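The Winter Hand
A short story

The winter my sister moved back to Climwood, she and I built a hand.

I should say at the start that neither of us had any business doing it. She had kept the books for a lumber yard most of her working life and I had driven a school bus, and between us we could change a tire, hem a curtain and bake for a crowd. But our mother, who was eighty-eight that year and lived downstairs from me in the house on Hudec Street, had lost the strength in her fingers, and what she missed most was opening things. Jars, tubs, the lids on her vitamins. She would bang on the pipe with a spoon when she wanted one of us, and it got so that my sister could tell by the banging whether it was pickles or cold cream.

"There must be a machine for it," my sister said one evening, and I said there surely was, and that it surely cost more than the car. She went quiet the way she used to before a spelling test. By the time the dishes were dry she had found a set of plans, put up by a retired couple in Jandovstead who had made one for their own kitchen, and she had added up the parts on the back of the gas bill. It came to 400 dollars if we were careful.

We were not careful, but that comes later.

There was a shared workshop in the old creamery out on the Brurkalham road, and we joined it in January. It smelled of sawdust and warm plastic and somebody's soup. The people there were kind to us in that offhand way of people who are busy with something of their own. A young man building a canoe showed my sister how to hold a soldering iron, and a woman who repaired accordions lent me her good screwdrivers and never once asked for them back, though I saw her looking.

The plans ran to 128 steps. My sister read them aloud and I did them, and then I read them aloud and she did them over. We had our first real argument since girlhood at step nineteen, about whether a washer went in front of a bracket or behind it, and she walked out to the car and sat there with the heater running until I brought her half my sandwich. (It went behind. I have never told her that I checked.)

By February we had two black fingers that closed when you asked them to. You would not think a person could grow fond of such a thing, but I used to wipe them down before we left at night, the way you would a child's face. They closed beautifully on air. They closed on a tennis ball, and on my thumb, which was my own fault. What they would not do was hold on to anything round and slick. They would take hold of a tub as nicely as you please, and the moment it tipped, down it went, and rolled, and one of us would have to get on her knees under the bench and fish it out with the broom.

I think it was the broom that got to my sister. She put it down one night and said that Mother could go on banging the pipe, that she had managed so far, that we were two old fools and the money was gone. Then she put on her coat. I didn't argue with her. I rinsed out our cups and turned off the lamp, and we drove home past the reservoir with the radio off.

It was our mother who fixed it, if you want to know, and she never set foot in the place. She had us tell her the whole story over supper, twice, because she liked the part about my thumb. Then she got up from the table without a word, went to the drawer by the stove and came back with that flat rubber circle every kitchen has, the kind that comes free from a bank and lives there until you die. She laid it next to my plate and went on with her potatoes.

So we put rubber on the insides of the fingers. I cut it and my sister glued it, and we left it overnight under a stack of phone books, and the next afternoon we went back at three o'clock with a bag of white tubs and my good camera.

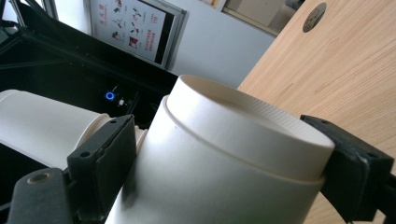
The big tub, tipped over and held, with the rubber pad against its side.

My sister did not say anything for a while. She had both hands flat on her coat buttons. I could hear the canoe fellow sanding at the other end of the room, back and forth, and then I couldn't, and I knew he had stopped to look too. The tub hung there at its silly slant with its ridged lid in the air. I started counting under my breath as you do for thunder, and lost my place, and started over.

"Well," said my sister at last, "it's not going anywhere."

We stayed until suppertime. We had it pick up everything we could find that was round, and a few things that weren't, and the accordion woman came over with a jar of her own mustard, and it held that as well. My sister wrote each one down on the gas bill, under the sums, in her lumber-yard hand.

Turning the lid was another matter, and that took us into March, and a second motor, and a good deal more money than I ever told my husband. But I remember the drive home that night better than the day we finished. It had snowed a little. My sister drove with the bag of tubs on the seat between us, and every time we went around a curve they slid over and knocked against my hip, and she would reach across and push them back.

When we came in, the pipe was going. Three slow and one quick.

"Pickles," said my sister, and went down with her coat still on.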